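土曜、手首カメラの時刻がずれていた件とその周辺

先月の続き。前回「知覚はもうほぼ終わったので次は計画側」と書いた人間がいたようだが、その人は知覚に戻ってきている。

前回から読んでいない人のために、登場するものだけ並べておく。Walolanceが知覚(画像を食べてマスクと姿勢を吐く)、Seppが計画(姿勢を食べて軌道を吐く)、Lametoがログの再生ツール(何でも食べて、たまに何も吐かない)。全部自作で、全部名前だけ立派。名前を考えている時間が一番生産的だった時期がある。Hikvilleの作業部屋に置いてある計算機も同じ流儀で名付けたが、こちらはもう起動しないので省く。

やりたいのは卓上の片付けの真似事で、黒いトレイの上に散らかったものから目的のものをつまみ、透明な容器に移す。人参は移す。落花生の殻も移す。米は移さない。米を二本指でつまむ趣味はない。

で、症状。人参に向かって手が降りていくと、最後の最後で目標がすっと横に逃げる。手を止めると戻ってくる。また動かすと逃げる。逃げる向きは手の進行方向に依存していて、ここまで書けば勘のいい人はもう答えを言っていると思うが、私は勘がよくないのでまず手先とカメラのキャリブレーションを疑った。

キャリブレーションを疑うのは楽しい。チェッカーボードを出してきて、姿勢をたくさん変えて撮って、行列を解いて、再投影誤差が小さくなって、気分がよくなる。症状は何も変わらない。それでももう一度やった。二度目の誤差は一度目より少し大きく、気分も悪くなったので、一度目の行列を使うことにした。

次にマスクを疑った。Walolanceの出す人参のマスクは、率直に言ってかなり良い。オレンジ色だからだ。背景が黒ければなおさらで、色の閾値だけで書いた昔の版でもほとんど同じマスクが出る。学習した重みを読み込むのに毎回待たされている身としては、あまり知りたくなかった比較である。つまりマスクは無罪。重心も端の位置も、静止していれば数フレーム続けて見てもほとんど動かない。

静止していれば、と自分で書いておいて、ここから時刻に思い至るまで夕食を挟んだ。

制御ループは60Hzで回していて、画像が届いたときの手先姿勢を使って、カメラ座標の人参をロボット座標に直している。問題は「届いたとき」で、画像は届いた瞬間に撮られたものではない。露光して、転送されて、ドライバのバッファに入って、私の書いたキューに入って、それからやっと推論に回る。姿勢のほうは問い合わせれば今の値がすぐ返る。つまり昔の画像に今の姿勢を掛けていた。手が動いていれば、その分だけ目標が動いて見える。教科書の最初のほうに書いてある話だと思う。最初のほうなので読み飛ばした。

測り方は原始的で、手首の関節を正弦波で揺らしながら固定した目印を見て、画像上の動きと関節角の動きの相互相関を取った。ピークのずれは215ms。

215ms。

思っていたより一桁大きい。手をゆっくり動かしていたから「すっと逃げる」で済んでいたわけで、速く動かしていたら今頃は人参がなかったかもしれない。

内訳を調べたら、カメラ自体の遅れは大したことがなくて、大部分が私のキューだった。推論スレッドが詰まったときにフレームを捨てたくない、という美しい思想で長さ9のキューを挟んであった。詰まっていないときは空なので害はない、とコメントにまで書いてある。推論は常に詰まっていた。したがってキューは常に満杯で、ロボットはいつも少し前の世界を丁寧に見ていた。コメントの日本語は今読んでも自信に満ちている。

直したこと。

キューの長さを1にして、新しい画像が来たら古いほうを捨てる。思想は捨てた。

タイムスタンプを受信時刻からドライバが付ける撮影時刻に変えた。ドライバの時計とこちらの時計がずれている可能性があるので、起動時に差を推定して引いている。長時間回すとこの差も動くはずだが、長時間回したことがない。

姿勢のほうは直近の履歴をリングバッファに溜めておき、撮影時刻で補間して引く。並進は線形、回転はslerp。最初、クォータニオンの符号を揃えるのを忘れて、手先が概念上ぐるりと遠回りする瞬間があった。実機で出る前にLametoの再生で見つかったので、Lametoにも存在意義があったことになる。Lametoはその後落ちた。

姿勢の履歴に該当する時刻がないときは、外挿せずにそのフレームを捨てる。ここは少し迷った。外挿すれば滑らかになるが、滑らかに間違えられると原因を探すのに夕食がもう一回必要になる。

これで人参は逃げなくなった。少なくともログの再生では、ロボット座標での人参の位置が手の動きとほぼ無関係になった。もともと人参は動いていないので、ソフトウェアが野菜に追いついただけとも言える。

それで残ったのが、もっと面倒なほうである。

落花生の殻。黒いトレイの上にぽつんとある殻はいい。問題は米の山に乗っているものや、半分埋まったもので、米の白に引っ張られてマスクの縁が溶ける。重なり合った殻がひとつの大きな殻になることもある。Walolanceはこれを高い信頼度で出してくるので、Seppは律儀に、その架空の巨大な殻の長軸に直交する向きで指を入れる計画を立てる。衝突判定は通る。Seppの世界では米はただの起伏なので、起伏の上の物体をつかむのは合法である。

いま試しているのは、マスクひとつから把持をひとつ出すのをやめて、マスクの中から候補をいくつも出し、指が降りる場所の隙間で点を付け直すやり方。孤立した殻と、人参と、山の縁にある殻はこれで順番が上がる。埋まっているやつは後回しになる。後回しにしていれば周りが片付いて見やすくなるだろう、という期待が設計に含まれている。自分の机で同じ戦略を採用して何年も経つが、見やすくなった例は知らない。

あと露出。黒いトレイに合わせて露出が上がると、隣の白いカップが飛ぶ。今回カップは対象外なので放っておけばいいのだが、Walolanceが飛んだ内側の明るいところを「米」と言い張る。白くてざらざらしていない米。対象外領域を手で塗りつぶして黙らせた。汎用性については次の段落に書こうと思ったが、書くことがない。

透明容器も困りものだ。中が木目に見える。というか木目が見えているのだから正しいのだが、Seppから見ると容器のところには机しかない。検出できるのは縁の反射くらいで、手首の角度を変えると反射も動く。いまは容器の位置を設定ファイルに手で書いている。YAMLの中でだけは、とてもはっきり見える。

縁の線分を複数の視点から集めて矩形を当てはめれば出せる気はしている。撮影時刻の姿勢がちゃんと引けるようになったので、視点間の整合は前より取れるはずで、時刻を直した恩恵があるとしたらまずここだろう。机の木目も細い筋なので線分検出には大変な人気があり、そこの選別をどうするかはまだ決めていない。反射の線は視点で動き、木目の線は動かず、容器の縁はその中間くらいの振る舞いをする。中間くらいの振る舞いを式にする作業が待っている。

ついでに指の映り込みも。手首カメラの下側には左右の指がいつも入っていて、指の開きに応じて映る場所が変わる。固定のマスクで消していたら、開いたときに指の先がはみ出して障害物扱いになり、Seppが「手先のすぐ近くに何かいるので動けない」と言って停止した。間違ってはいない。今は関節値から指のモデルを投影してマスクを作っている。これにも撮影時刻の関節値を使わないといけないことに、直した当日のうちに気づけたのは進歩だと思いたい。

設定の差分を自分用に残しておく。
image_queue_size: 9 → 1
stamp_source: receive → capture
pose_lookup: latest → interpolate
allow_extrapolation: false
num_grasp_candidates: 1 → たくさん(まだ決めてない)
finger_mask: static → projected
container_pose: manual(恥) 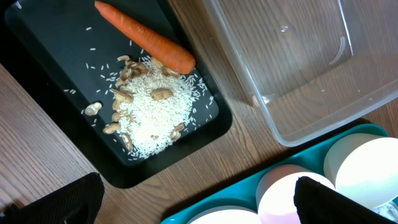

Vol. 2

黒いトレイの人参の太いほうの端が、殻にかぶさっている。候補の点を付け直す前の版では、この端に近いところが一番いい把持位置に選ばれていた。重心から遠いし、指を入れれば殻も巻き込む。付け直した版では胴の中ほどに移ったが、軸に対して指の向きがまだ少し斜めで、原因は見ていない。左端のほうで米に囲まれて離れている割れた殻は、どの版でも高得点だった。

次は容器の縁。キューはもう足さない。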